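The Cabinet by the Door
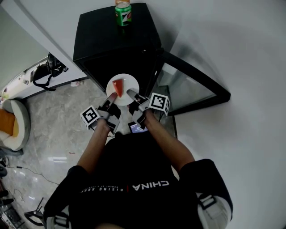

Pascual Urrutia bought his first low cabinet for records. He no longer owns any records. The cabinet is still there, in the front room of his apartment in Peltthorpe, and over the years it has held board games, winter gloves, a printer and a set of glasses that came with the lease. What he mostly does is put food on top of it. A cabinet of this kind, black with a flat top and a glass door, will take a wedge of watermelon on a round white plate and still have a back corner free for a green soda can. The plate tends to end up near the front edge, where the hands are, and the drinks go to the rear. Urrutia says he has eaten more meals standing at his cabinet than sitting at his table.

The living room cabinet was not built for this. Most of the ones sold today descend from the hi-fi furniture of the seventies and eighties, when a glass door kept dust off the equipment and let the owner see the lights. Once the equipment shrank, the furniture lost its job but kept its place along the wall.

Till Nolte has sold used furniture in the same storefront for 13 years. He keeps the cabinets in a row at the back, priced low, and they go faster than dining tables. Buyers ask him how high the top is and whether it can be wiped. Very few ask what fits inside.

"They put a hand flat on it," Nolte says. "Then they lean. If it doesn't move, they buy it."

He likes an older black model from Weidemann, which has a solid back panel and adjustable feet. The Monora cabinets that came later look much the same but have a thinner top, and he will not take one if the top has started to sag. A sound Weidemann sells for $50 in his shop. He charges less when the door has a scratch and a good deal less when the hinge is loose.

The door is the weak point. Glass doors on these cabinets swing out to the side, and in a small room an open one sits right where people walk. Obadia Temba, who repairs hinges and drawer runners out of a garage on Mirkine Street, replaces more glass door hinges than any other part. Many of them fail the same way. The door is left standing open while someone is serving food, a hip catches it, and the screws pull out of the side panel.

Temba fills the old holes with glue and hardwood pegs, lets them dry overnight and drills again. He also adds a small magnetic catch. The parts cost very little. Most of the bill is time.

Food brings its own trouble. Fruit juice dries sticky on a black finish and shows every fingerprint around it. Temba wipes with a damp cloth and a drop of dish soap, then dries the top right away. He keeps vinegar off painted surfaces and does not use furniture polish anywhere a plate will go. Cold cans leave rings, and a cork mat takes care of those. Watermelon should be cut in the kitchen, over a board with a groove, and carried out in slices on a plate with some rim to it.

Height matters as well. Rüdiger Engelhardt measured his cabinet at 46 centimeters and found it hard on his back. He set it on a plain wooden base, and now he can pour a drink without stooping. His daughter, who is five, has lost her favorite snack spot and has complained about it.

Urrutia has thought about getting a proper sideboard. He went to look at one in December. It had four drawers and a marble top, and it would have blocked the radiator. He went home and moved the printer to the bedroom, so the shelf behind the glass is free for plates.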